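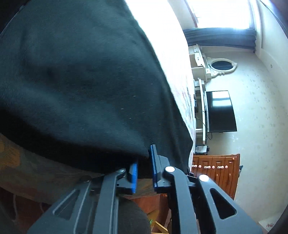 Household Textiles, wk 3. Notes to go with the talk, S. Jafri

Covered last time: fiber, yarn, weave. Today = dye, mostly why dark colors misbehave.

## Dye classes (know these)

- **Reactive** – cotton, linen, viscose. Bonds to the fiber. Good in the wash if rinsed properly, which costs water, so mills skimp
- **Direct** – cheap, weak hold, bleeds. Still all over the low end
- **Disperse** – polyester. Needs heat + pressure
- **Vat** – indigo etc. Great in light, can rub off
- **Acid** – wool, silk, nylon

Blends: two fibers usually means two dyes. They fade at diffrent speeds. Old polycotton goes odd at the folds.

## Crocking

Color coming off by rubbing. Dry test and wet test, wet is nearly always worse. Graded 1–5, 5 is best. Deep shades score low, there's just more dye sitting on the surface.

Gwilym asked if vinegar "sets" dye. No. Not on cotton. Acid dyes on wool, different story, see reading.

## Lint

Dark cloth shows everything. Static on synthetics makes it worse, esp. heated rooms in winter. Wash dark with dark, inside out, keep towels well away. Brushed finishes hold on to it more than smooth ones.

## Case: Esville mill

Order of 230 throws, navy. 2 dye lots, not labeled seperately. Shop put them side by side, customers noticed. Lesson is about *lot control*, not dye quality. Will come up on the test.

## For next time

- Parri handout, pages on metamerism (colors match in the store, not at home)
- bring one dark cotton item + a white rag for rub test
- Ruddock's group still owes me the Brirnar write-up

Lab is room 2713, not the usual one.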